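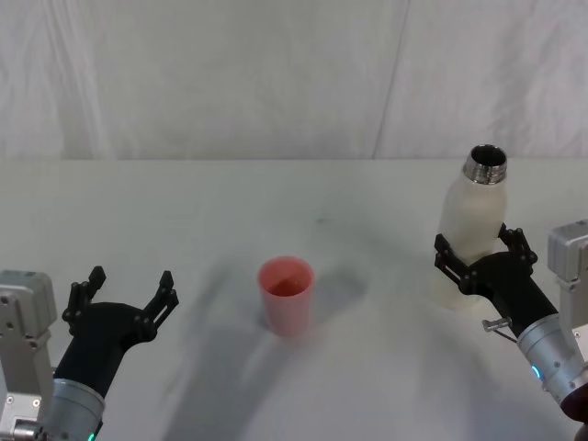
Informe de visita a la planta de Stusier, 25 de septiembre de 2018

La visita se solicitó en junio y se autorizó para un grupo reducido. El objeto era conocer la línea de envasado de agua mineral y el tratamiento previo al llenado. Nos atendió Fidelina Usuga, responsable de calidad, que acompañó al grupo durante todo el recorrido.

Captación y tratamiento

El agua procede del pozo Ospina, perforado a 130 metros de profundidad. Llega a la nave por tubería de acero inoxidable y pasa por dos etapas de filtración antes del depósito pulmón. No se aplica cloración. El residuo seco declarado es de 310 mg/l, valor que la planta comprueba por conductividad en cada turno y por gravimetría una vez por semana.

El depósito trabaja con ligera sobrepresión de aire estéril. Preguntamos por la limpieza: circuito cerrado con sosa, aclarado, ácido peracético y aclarado final. Los registros están en papel y se escanean al cierre de la jornada.

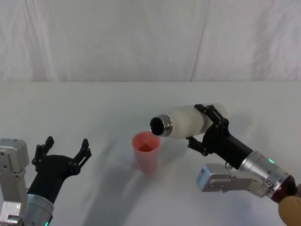
Línea de llenado

La llenadora es una Bruvano rotativa de 19 válvulas, con llenado por gravedad. El enjuague de los envases se hace boca abajo, con agua del propio manantial. El taponado va en el mismo bloque, y el par de apriete se mide sobre muestras retiradas a mano.

El punto débil, según Usuga, está en el transportador de salida, donde el cambio de formato obliga a ajustar guías con llave. Una parada por este motivo dura más de lo previsto en el plan de producción. Está presupuestado un sistema de guías motorizadas, sin fecha de montaje.

Laboratorio y almacén

El laboratorio ocupa una sala contigua. Realiza microbiología por filtración de membrana, pH, turbidez y control sensorial. Las muestras testigo se guardan hasta el final de la vida útil del lote. 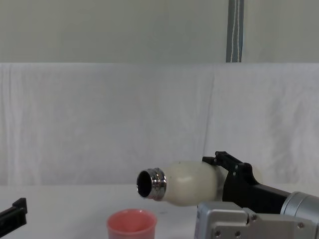 Botella blanca de cuello metálico y vaso rosa.

El almacén tiene 667 huecos de palé y se gestiona con el programa Mullus, que asigna ubicación por fecha de envasado. La expedición sale por dos muelles. El tercero estaba fuera de servicio.

Quedó pendiente el envío de la ficha técnica de los filtros y del plano actualizado de la nave.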